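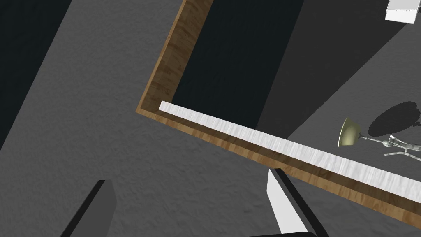
# About Cudidora

Cudidora makes breakfast and lunch for people who work in buildings where breakfast and lunch would otherwise come out of a vending machine. We bake rolls, fill them, box them and send them out to offices, two clinics and a ferry terminal whose staff have strong feelings about mustard. On a normal day that comes to 996 rolls. On a day with free parking downtown it is still 996, as that is how many fit in the vans.

Onni Eskola started the company with one oven and a lease he hadn't read closely. He is still in charge, still dislikes the lease, and would like it known that the name doesn't mean anything. He needed a word for the form.

## What we did about the worst job in the building

For years the worst job here was moving rolls. You picked one up off a rack, put it on a board, and then did that again until your shoulder filed a complaint. We rotated people through it fairly, so everyone got to dislike it equally. New hires usually met it in their first week, and we met a lot of new hires.

So we automated it. The system is called Tasar, and it does the picking and placing on the early shift. It was set up with help from Sosa, a small integration firm down the road that bills by the hour and has never once hurried a sandwich.

Before any of it touches real bread, we try the job out in simulation. Our crew was skeptical about this, having seen what a computer thinks a kitchen looks like. They came around once they noticed they could move a counter without calling the landlord.

## Who teaches the machine
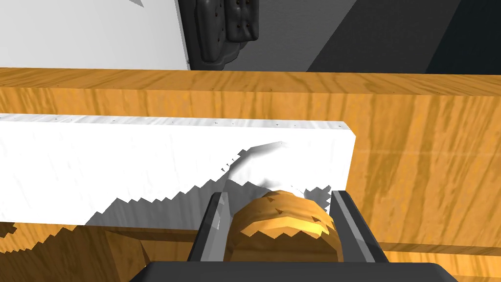
Bread is harder to handle than the brochures suggest. Squeeze it a little too much and you have sold someone a flat lunch; squeeze it too little and it goes on the floor, where it becomes a different department's problem. Our bakers knew this already, which is why they ended up in charge of the training sessions, arguing over where on the roll the two fingers ought to close. The roll in the simulator is golden brown with darker scoring across the top, and up close it has the flat little facets of something cut from a gemstone. One of the bakers has asked for better bread in there. The request is under review and has been for a while.

We now have 16 people on the floor, the same number as before Tasar arrived. We mention it because it's the first thing everyone asks in interviews, generally while looking at the door. What changed is what they do:

- **Early shift** starts later. The machine doesn't mind the dark, and it turns out fillings can be prepped at an hour when the buses run.
- **Line leads** spend part of the week reviewing failed grips and deciding what the robot should have done. Several have found they enjoy telling a robot what it should have done.
- **Bakers** get more time at the ovens, and have used it to bring back the rye nobody had time for.
- **Everyone** has learned the word "calibration." Some of us wish we hadn't.

It has not all been smooth. In November we ran 332 practice picks with a softer dough and learned a great deal about softer dough. Two people who liked the quiet of the old job asked to be kept on hand-packing, and they were. They do the special orders, where every box is different, and where they are faster than Tasar by a margin they bring up at lunch.

We made a rule early on that any person on the floor can stop the machine and doesn't have to write a report about it. Onni objected to the second half. He was outvoted, which he says is the real effect of automation on management.

## Where we are

The bakery is on the ground floor of the old Tandolmont building, entrance on the loading side. The sign out front still says Tandolmont, and it will go on saying that until somebody finds the ladder or the landlord finds the budget. Ring the bell twice. The first ring only lets us know there's a bell.

## Working with us

We hire for the floor, the ovens and the vans. You don't need a background in robotics. You do need to be willing to say, out loud and in front of other people, that the machine has got it wrong, and then show it how the job is done. Training is paid, and the rolls that don't make the boxes go home with whoever wants them.

To place an order or ask about a job, call during the lunch prep and ask for the office. If Onni picks up, please don't bring up the lease.

*Page last updated 14th July*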